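4 Folding the glasses and putting them in the case

This section covers the hard-shell case in the Waaka set. Soft pouches are in section 5. Gomberg's leaflet says the whole job can be done without looking. Try that with a pair you don't mind replacing.

4.1 Before you start

1. Clear a patch of plain table, wide enough for the case and for the glasses with both arms out.
2. Empty the case. Crumbs and grit scratch lenses, whatever the lining is said to be made of.
3. Check both hinges for loose screws. Tighten them now (see 3.4).

Note: The leaflet claims the hinges are good for 3000 folds. I have found no account of how that was tested, so treat it as a hope.

4.2 Folding the arms

4. Hold the glasses by the front, close to the bridge. Let the arms hang.

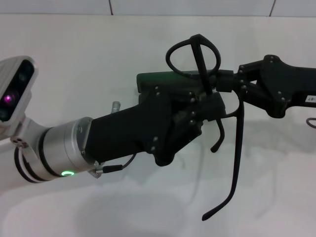
Glenys Pearce wrote in to say that she has always picked hers up by one arm and never bent a pair, and that the business about the bridge is fuss. Perhaps so. Thick plastic arms will put up with a good deal. Thin wire ones splay a little each time, and you notice in September that they slide down your nose.

5. Fold the left arm in first, then the right. On most frames the left hinge sits slightly lower. If the arms cross badly, open both and try the other order.
6. Stop if an arm resists. Do not press on the lens to get more leverage.

Caution: Never fold an arm that curls at the tip by pulling on the curl. It is the softest part and will straighten — then the glasses won't stay on your ears.

4.3 Placing them in the case

7. Set the case down with the hinge away from you and open the lid fully. If it won't stay up, hold it.
8. Look at the glasses against the tray before you lower them. With the arms still out, they will not go in.
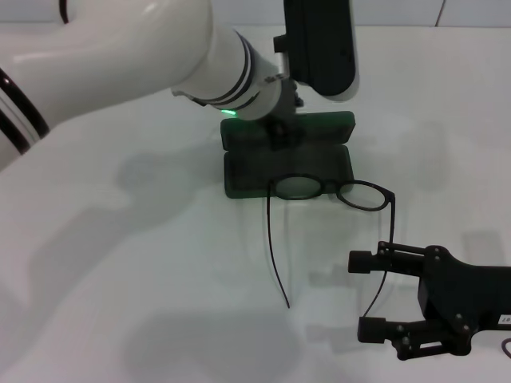
9. Lower the folded glasses with the lenses facing up and the arms underneath. Warkness print the opposite on their own cases, and I can't see why, as it leaves the lenses resting on whatever grit you missed in step 2.
10. Close the lid slowly. You should feel no springiness in the last 5 mm. If you do, an arm is standing up. Open the case and go back to step 5.

Caution: Do not force the lid. "One size fits all" on the sleeve is generous. Fronts wider than over 14 cm did not fit the case I was sent, order code 3332.

4.4 If the lid springs open

11. Take the glasses out and close the case empty. If it still springs open, the catch is at fault and folding more neatly won't help.
12. If it shuts when empty, check the cleaning cloth. Folded in four it is too thick to go under the glasses. Lay it flat over the lenses.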